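Daryna Derkach
Museumsdepot Loltgate, Registratur und Bestandserhaltung

1/ Wir haben im Februar angefangen, den Feldpostbestand und die Kompanietagebücher des Regimentsmuseums Loltgate neu zu verzeichnen. Ein paar Notizen zum Verfahren, weil mehrere Häuser mit ähnlichen Beständen gefragt haben. Es geht um Verzeichnung und Lagerung. Zur Ausstellung sage ich nichts.

2/ Ausgangslage: 309 Verzeichnungseinheiten, davon der größte Teil Tagebücher und Meldeblöcke, dazu Karten, Lieferscheine der Feldküche und ein Konvolut loser Durchschläge. Alte Signaturen nach Zugang, Vergabe uneinheitlich. Teilweise zwei Signaturen auf demselben Band, einmal Bleistift, einmal Stempel.

3/ Die alte Kartei stammt aus der Sammlung Cuypers und ist nach Personen sortiert. Für Angehörigenanfragen brauchbar. Für Truppenteile nicht, da Versetzungen dort nur auf der Rückseite der Karte stehen und beim Abtippen in den Achtzigern weggelassen wurden.

4/ Neue Ordnung: erst Truppenteil, dann Stelle (Stab, Kompanie, Zug), dann Laufzeit. Die Provenienz Cuypers bleibt als eigenes Feld erhalten. Die Altsignatur wird nie gelöscht, auch dann nicht, wenn sie offensichtlich falsch ist. Zitate in der älteren Literatur laufen alle darüber.

5/ Datierung: Wir trennen Eintragsdatum und Ereignisdatum. In den Kompanietagebüchern liegen dazwischen manchmal mehrere Tage, bei ruhiger Lage wurde offenbar gesammelt nachgetragen. Erkennbar an gleicher Tinte und gleichbleibendem Zeilenabstand über mehrere Tage. Im Datensatz als „nachgetragen, vermutlich“ vermerkt.

6/ Uhrzeiten übernehmen wir buchstabengetreu. Keine Umrechnung. Der Stab schreibt teils eine andere Zeit als die Kompanien, die Differenz ist nicht konstant. Wer umrechnet, verliert den Befund.

7/ Ortsnamen: Schreibweise der Quelle plus Normform in eckigen Klammern. Bei „Grullstead“ liegen fünf Varianten vor, zwei davon von derselben Hand. Der Übungsplatz und das spätere Depot heißen gleich, liegen aber auf verschiedenen Seiten des Flusses. Deshalb zusätzlich Blattnummer der Karte, sofern vorhanden.

8/ Abkürzungen: Liste mit rund 100 Einträgen, Auflösung nur bei eindeutigem Befund. Sonst bleibt die Kürzung stehen, mit Fragezeichen in der Bemerkung. Lev Levchenko pflegt die Liste. Korrekturen bitte an ihn und mit Angabe der Belegstelle.

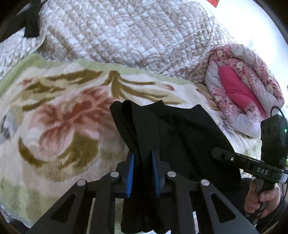
Schwarzer Stoff zwischen zwei blauen Greiferbacken.

9/ Lagerung. Die Tagebücher lagen stehend in Stahlschränken der Marke Steltel, zu dicht. Folge: verzogene Deckel, bei den dünnen Meldeblöcken gestauchte Unterkanten. Jetzt liegend, höchstens drei übereinander, Format nach unten absteigend.

10/ Karten: plan, in Mappen, Auflage je Schublade begrenzt. Gerollte Karten bleiben vorerst gerollt, außen auf Kern. Planlegen nur durch die Restaurierung. Bitte nicht mit Bänden beschweren, wir haben genug Druckspuren aus früheren Versuchen.

11/ Metall: Büroklammern und Heftklammern werden entfernt, wenn Rost aufs Papier übergegangen ist oder das Blatt beim Umblättern hängt. Sonst wird notiert und gelassen. Die Reihenfolge der gehefteten Blätter wird vor dem Lösen mit Bleistift foliiert, rechts oben, Härte HB.

12/ Uniformteile und Textilien gehören nicht zu diesem Projekt. Verweise darauf stehen trotzdem im Datensatz: Wenn ein Tagebuch die Ausgabe von Mänteln nennt und in der Sachsammlung ein passender Mantel liegt, verknüpfen wir über die Objektnummer. Zuschreibung immer als „möglich“, solange kein Namensband vorliegt.

13/ Digitalisate: Master als unkomprimiertes TIFF, Benutzungskopie als JPEG, Farbkarte auf der ersten und der letzten Aufnahme jeder Einheit. Leere Seiten werden mit aufgenommen. Die Zählung im Dateinamen folgt der Aufnahme, die Foliierung steht in den Metadaten. Beides zu mischen hat uns im Testlauf 1000 Umbenennungen gekostet.

14/ Prüfung: Aus jeder Lieferung ziehen wir 100 Aufnahmen und vergleichen mit dem Original. Geprüft werden Vollständigkeit, Schärfe am Falz und Reihenfolge. Häufigster Fehler ist die doppelt aufgenommene Seite nach einer Pause. Zweithäufigster: eingelegte Zettel, nur in einer Lage fotografiert, der Text darunter fehlt.

15/ Noch offen: die Durchschläge. Kein Absender, oft kein Datum, violette Schrift stark verblasst. Lev ordnet sie versuchsweise nach Papiersorte und Schreibmaschine (das kleine e sitzt bei einer Maschine deutlich zu hoch). Ob das für eine Zuordnung zum Stab reicht, ist unklar.

16/ Benutzung: Originale der schon umgelagerten Einheiten freitags ab 10 Uhr, Voranmeldung mit Signatur, alt oder neu. Karten nur nach Absprache. Die Konkordanz der Signaturen gibt es auf Anfrage als Tabelle, Stand jeweils Monatsende.

17/ Nachtrag zu 7: Die Normform richtet sich nach der Ortsliste des Museums, Fassung mit Flusskilometern. Wer noch die ältere Fassung benutzt, findet das Depot dort unter dem Übungsplatz.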